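Publications > Working papers > Sendby storage study > Section 4

4. Sorting and storing small goods in divided bins

4.1 The bins

The Sendby storeroom keeps its small goods in large rectangular bins, each split lengthwise by a fixed wall. The staff call the larger side the working side and the smaller one the spare side. We kept these names, as they were already written on the stock sheets. Goods go into the working side as they arrive and are moved across only when a count is due or when two kinds of item have been mixed.

Most of the bins came second-hand from Tutetti, and their condition varies a good deal. We graded each divider wall from 1 (clean) to 4 (surface broken along most of its length). Scuffs and fine scratches were ignored at grade 1. Flaking of the top layer, with a darker patch showing, was enough to move a wall to grade 3, whatever the state of the rest of the bin. The end walls were not graded.

4.2 The goods

Three kinds of item were followed: boxed fittings, rolled cloth and plain rectangular bars. The bars gave the most trouble. A box can be set down on any side and will usually stay there, but a bar laid across another tends to sit at an angle, and the next one follows it. Figure 3 shows reddish-brown bars in the larger compartment of a bin with a worn divider.
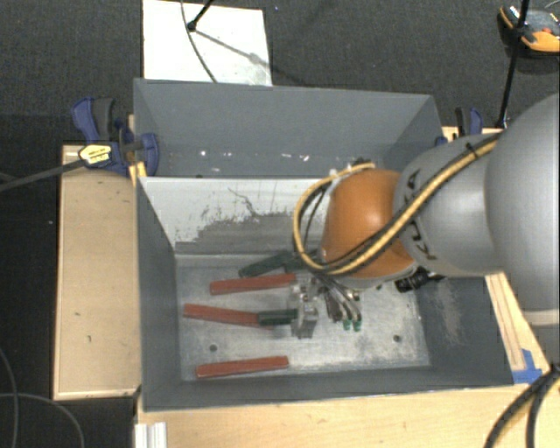

Earlier work by Rana treated a bin as full when no further item could be laid flat. We found this rule hard to use with bars. A compartment holding very few of them may already have no flat place left next to the wall, while there is plenty of room in the middle. We therefore noted two things for each bin – the number of items, and whether the last one lay flat, leaned or stood on end.

4.3 Wear and placement

Over the study, 1,000 placements were logged across all grades of bin. Leaning bars were more common in grade 3 and grade 4 bins than in the others. We do not take this to mean that a rough wall makes a bar lean. The older bins are also the ones kept nearest the door and are filled in more of a hurry, and our log does not separate the two effects.

The Jokine liners, which were fitted to 2 of the bins in April, made little difference to how the bars lay. They did make the bins easier to wipe out. Staff asked for more of them on those grounds, and also because flakes from the bare walls had been getting into the rolled cloth – a complaint that appears several times in the stock sheets before our study began.

Boxed fittings showed no pattern by grade and are left out of the next section.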